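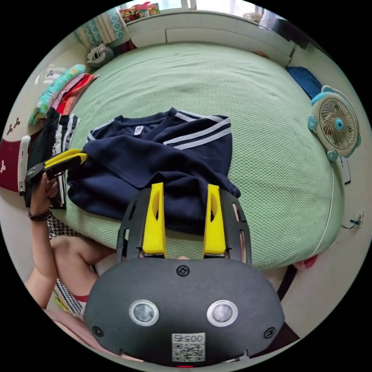 Rosalie Auer writes that she kept her first three sessions too short, and that she'd tell anyone starting out to read the part on re-takes before touching the grippers at all. Her other remark was that folding slowly felt wrong to her for a whole afternoon and then stopped feeling wrong.

Both points have been worked into this edition of the section.

Home Guides Hand-held grippers Downloads Contact

We use cookies to remember your language and region. Accept Settings

Section 4. Demonstrating a folding task by hand

This section covers recording T-shirt demonstrations with a pair of Plellus hand-held grippers. It assumes you have charged both units and paired them to the Baken recorder (Section 2), and that you have finished the calibration walk (Section 3). If you are teaching by remote control from the Edaleo station, go to Section 6.

4.1 Before you start

1. Choose a flat surface at about hip height. A bed, a table or an ironing board are all fine. You can kneel on the bed if that's how you would normally fold there.

2. Turn on the room lights. Draw the curtain if direct sun falls on the work surface.

3. Wipe the lenses on both grippers with the dry cloth from the case. Don't use glass cleaner.

4. Squeeze and release each trigger a few times. The fingers should close fully and spring open without sticking.

5. Put the garment down in the starting state named on your task sheet. For "crumpled", pick the shirt up by any point and drop it. Don't arrange it afterwards.

Note: Other belongings can stay where they are as long as they don't touch the garment. Variety in the background is useful for training.

CAUTION: Keep fingers, hair and loose sleeves away from the jaws. The spring is strong enough to pinch.

4.2 Recording a demonstration

1. Hold one gripper in each hand with the jaws open, pointing at the garment.

2. Press the record button on the Baken unit and wait for the long tone. Hold still until it ends.

3. Move the first gripper to an edge of the shirt. Close the jaw on the fabric, then pause for a moment before you lift.

4. Bring in the second gripper and take the opposite edge. Try to keep each jaw in view of its own lenses.

5. Spread the shirt flat. Release one side at a time.

6. Fold the sleeves in, then fold the body from the hem up to the collar.

7. Open both jaws, draw your hands back and hold still again.

8. Press the button once more. Two short tones mean the file has been saved.

Work at about half your normal speed. The recorder keeps everything between the tones, including hesitation, so it helps to know your next move before you begin.

Note: Use the jaws for every contact with the garment. If you smooth a crease with your wrist or knee, the robot has no matching movement to copy and the demonstration will be rejected.

4.3 Re-takes

A dropped corner is not a reason to stop. Pick it up again with the gripper and carry on. Recoveries are worth keeping, and the reviewer will tag them.

Stop and re-take if:

- a gripper is knocked hard or dropped
- you put one down partway through
- someone else touches the garment
- the recorder gives a low buzz (tracking lost)

To discard, hold the button until you hear the falling tone. Discarded files can't be recovered.

CAUTION: After a hard knock, repeat the calibration walk. Files made with a shifted lens look normal on playback and will spoil the set.

4.4 How many to record

A standard set is 200 demonstrations for one garment type. Spread them over several sessions. We suggest 24 in a session, with a break at the halfway mark. Change the garment or its position on the surface between takes, and change rooms when you can.

Fabian Riedl's January set for Rüegg ran to 1517 files across all garment types. His notes show most of the rejected ones came late in long sessions, when the approach to the collar got hurried.

4.5 Finishing up

1. Check that the file count on the recorder matches your tally.

2. Dock both grippers and wait for the upload light to go steady.

3. Write the garment colour, size and surface on the task sheet. "Navy shirt, bed" is enough.

4. Return the grippers to the case with the jaws open. Storing them closed flattens the finger pads.

If the upload stops with error 11, the recorder's memory is full. Leave it docked, delete nothing, and send the log to Notburga Auer at the support desk.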